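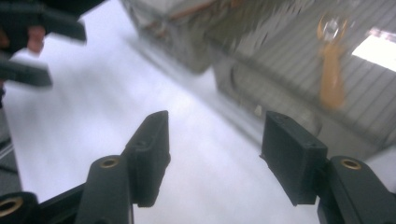 If you're thinking about adding a couple of hand-held grippers to your home workshop, get your shopping list straight before you spend a dime on the grippers themselves. I did mine backward, and I'm still finding receipts! The part I'd plan for first is the fingers, the bits that touch stuff, and the little hardware that goes with them. Black plastic fingers with rectangular pads and brass threaded inserts, like the ones on mine, are what I'd pick again, and a good-sized white table to use them over is money well spent too.

Some background so you know who's talking. I run a small workshop off my kitchen (the old pantry plus whatever I can steal from the laundry side) and I've been slowly putting together a setup where I do a chore by hand with the grippers, record it, and use the recordings later to teach a small arm to do the same chore. My sister calls it the most expensive way ever found to put away spoons. She may be right. But I love it, and I've made enough buying mistakes by now to save you some.

Start with a number and write it down

My number was 600 dollars for the first season, and I taped it inside the cabinet door where I'd see it every time I reached for the coffee. It covered the hand-held stuff and the bench only. The arm is a whole separate budget and I'd urge you to keep it that way, or the arm will eat everything else. I started in October with the plan of buying the arm after the winter, and I'm glad I waited, as I changed my mind twice on what size I needed.

Take 20 percent off your number right away and call it the oops money. Screws that are the wrong length, a cable that's a foot too short, shipping you forgot to add. Mine was gone in a month.

Price the pads as a supply, like sponges

Pads wear. They pick up grease from pans and flour gets into any texture they have, and at some point you just want a fresh pair. So when you compare grippers, look at how the pad comes off. If it's a separate piece you can swap it at the kitchen counter with one small driver. If the whole finger is molded in one lump, you're buying a whole finger every time, and that adds up fast.

I set aside 30 dollars for spare pads and put them in the same drawer as the dishwasher tablets so I'd see when I was running low.

Pay for the inserts

Screws going straight into plastic are fine until you've taken them out a few times, and then they spin and spin and you say words. Brass inserts cost very little by the bag and they make a finger last. If you're ordering from a print shop, ask whether inserts are included or extra. Flarkden, the shop I used, lists them as a separate line and I missed it the first time, so I ended up pressing in my own with a soldering iron on an old baking sheet. Not hard! But go slow, keep the iron straight, open a window, and please retire that baking sheet from cookies forever.

Buy two of the same

I got one gripper first, thinking I'd see how it went. Then I wanted to hold a bag open with one hand and fill it with the other, and by then the version I had was off the list at Costigan and the new one used different screws. Two matching grippers on one order means one set of spares and one driver size. Buy the pair or wait until you can.

The table

This is where I'd have spent more. A plain white top is so easy to work on: you spot a dropped screw right away, and it wipes clean with a damp rag and a drop of dish soap. Things to check before you buy:

Does it wobble when you lean on it? Lean hard. You will.
Can you get at it from more than one side?
Does the height suit you standing up? Measure to your elbow at home, then take the tape measure with you.
Is there a shelf or some room nearby for bins, so the top doesn't turn into storage?

I got mine secondhand through Gestevholm (office clear-outs, great for this) and paid less than I would have for a new one half the size.

Light, bins and other boring stuff

Leave some money for light. Soft and even is what you want, and two cheap lamps from opposite sides beat one fancy lamp overhead. Small boxes and bins are free if you save your grocery packaging, so don't budget for those until you know what sizes you really use.

Batteries, cables, a memory card or two: figure 10 dollars here and there, every few weeks. I keep a jar for it.

Wait on the arm

When you do get around to the arm, measure your table first and draw the reach on it with a dry-erase marker (test a corner to be sure it wipes off). I had my heart set on the larger Zuststead and the marker told me it would be bumping into my dryer all day long. The smaller one is on my list now, right under new pads and a better stool.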